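January 27, 2019

# Returnable containers in a small town: report of our project

Author: Jamie Marsden, with the Whiteley group

## 1. Why we chose this topic

In our course we had to study one material and follow it through its use. Our group chose metal containers, the kind that firms use many times and send back to each other. Most students took plastic, so we had fewer sources to read, but we could talk directly with people who use the containers in Brondgate.

Our main question was simple: why do some firms stay with metal when cardboard is cheaper to buy?

## 2. What we did

In December we visited 3 firms and gave a short questionnaire to their staff. We received 70 answers. We also read the delivery book of Lutar, a firm which makes door fittings, and it had 241 entries for returned containers in the period we studied. The book was written by hand, and a few pages were difficult to read - we left out the entries where we could not agree on the word.
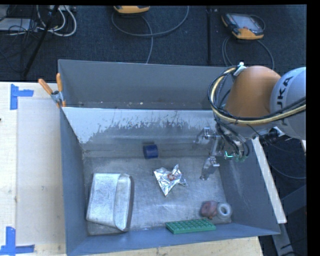
The answers were different from what we expected. We thought that price would be the first reason, but many people wrote about noise and weight. Metal is loud when parts are dropped in it, and an empty container is already heavy to lift. Older workers mentioned this more often than the younger ones.

The manager at Lutar told us that a container can stay in use for up to 13 years. We could not check this number, as the firm does not mark its containers with a date.

## 3. Problems

Rarnuner, the second firm, did not allow us to copy any papers, so for this firm we have only our notes from the conversation. Our question about cleaning was also badly written. Some people understood it as cleaning of the floor, and we removed these answers from the results.

## 4. What we would still like to study

We did not calculate the cost of transport for the empty containers. The driver we spoke with said that he often returns with half of the lorry empty - this could be a topic for the next group, and we will leave our questionnaire in the department office for them.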